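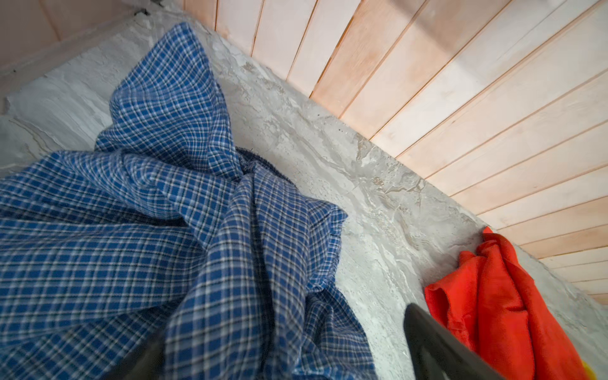
3.2 Garment care and length of wear

Households in Plardale and Vostasthorpe kept a laundry diary from July. Of the 474 shirts entered, most were cotton or a cotton blend, and checked shirts were worn more often than plain ones. Sheehan and Tejada (the first two authors) coded the entries separately and settled any differences by discussion.

Creasing was the most common reason given for leaving a clean shirt unworn. Respondents who did not own an iron tended to put creased shirts back in the drawer, and 19 of these shirts were later given away. Stains and lost buttons came well behind. A checked shirt left in a heap (Figure 4) was coded as "unfolded" whatever its state of cleanliness.
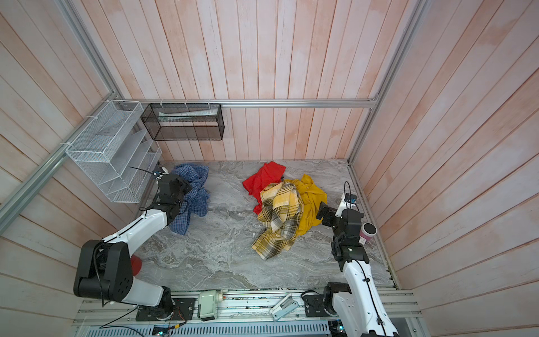 Figure 4. Blue-and-white checked shirt, unfolded.

Age of garment made little difference to these results. Shirts over 16 years old were ironed less, but their owners wore them mainly for gardening and decorating. Oyewole's earlier survey in Jolstead found the same pattern for trousers. We did not ask about tumble dryers, and the diary gave no space for them.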